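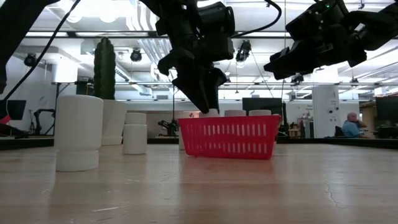
*Red slotted basket on a wood tabletop.*

# How to file a late-train complaint that gets a real answer

Most advice on complaining about a rail line tells you to "make your voice heard." I've ridden the Jorkavgate branch long enough to distrust that. The operator, Stollard Rail, hears voices all day. A dated record with a specific question at the end gives them less room to send you a form letter.

## Before you write anything

Keep a log for at least 2 weeks. One bad morning will get you an apology and a link to the refund page. For each trip, write down:

- the scheduled departure, copied from the posted timetable
- the time the doors closed
- the number of cars, if the train was short
- whatever reason was announced, word for word

Don't use the Stollard app as your only source. It rewrites the scheduled time after some cancellations, so the train you missed disappears and the next one shows as on time. Take a screenshot before you leave the house and another on the platform.

## Check their numbers

Stollard posts a punctuality figure every month. Read the footnote. A train counts as on time if it reaches the end of the line within the allowed window, and the timetable has a lot of slack built in before the last stop. You can be late at Pruvost, miss the bus, and still have ridden a punctual train.

Ask for the figure at your own station. They may say they don't hold it. Ask again in writing, and ask who does.

## Write the complaint

Keep it to one page. I use four short paragraphs:

1. Which train, which station, which dates.
2. What went wrong, taken straight from the log.
3. What it cost you (a taxi receipt beats an adjective).
4. One question they have to answer.

Leave out the history of the line and your views on the chief executive. Send it through the web form if you must, but save a copy first. The form logs you out without warning and it doesn't email you what you wrote.

## When the form letter comes

It will thank you for your feedback and mention investment. Reply to the same case number, quote your question, and say it hasn't been answered. Don't open a new case. New cases reset the clock, and I suspect that's why the letter invites you to open one.

If the second reply is no better, send the whole exchange to the county transit office and copy your council member.

## About petitions

The Trusell stop petition collected more than 3,000 signatures last year. It got a photo in the paper and a promise to "review" the evening service. The evening service is the same as it was. Sign one if you like, but file your own complaint too, and keep the log going after you send it.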